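Research Articles / Work and Technology
Last updated: December

4.2 Changes in the work of the prep staff

The Rornport kitchen prepares cold meals for a hospital and two schools. Before Trolar was introduced, the eight people on the prep line rotated through washing, portioning, plating and clearing, and a shift lead moved them between stations as orders came in. The two-armed robot was planned for clearing and plating only. What changed first was the order of the day. Staff now begin at 6:30 with a setup check, and two of them spend the first 30 minutes reviewing trial runs from the night before.

The review is done on a screen in the break room. Tasks are rehearsed in simulation before they are allowed on the line, and the kitchen staff decide whether a grasp is acceptable. Over the study period they marked 484 runs. Kamarul Nair, who had worked the portioning station for six years, took on most of this job. In his interview he said that the engineers at Gostuvard wanted to know if the item had been picked up, while he wanted to know if he would have picked it up that way with people standing next to him.

His comments were often about reach and clutter. Figure 3 is taken from the tabletop set used in these sessions. The right hand is closed around a small red and white container above a cutting board, and the left hand is open over a large white bowl. A plate with a lemon on it lies farther back. Staff asked repeatedly what the idle hand was meant to be doing. On the line, a free hand over a bowl is a hygiene question, and the scoring sheet had no box for it. One was added after the second round of interviews.

Reviewing did not replace other duties at first. The shift lead counted it as setup time, and three workers said that they fell behind on washing as a result. Pay grades were also left as they were. Two of the older workers preferred to stay at their stations and did not take part – they described the review as office work. The younger ones were more willing, but they too asked for it to be listed on the rota.

Figure 3. Simulated tabletop task, seen from above the work surface.
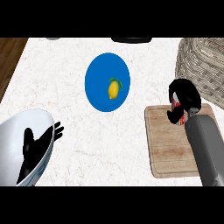 After a meeting with the kitchen's operator, Kwok, review was entered on the rota as a separate duty with a limit of 90 minutes per person per week. Washing was moved to a later slot on the same shift.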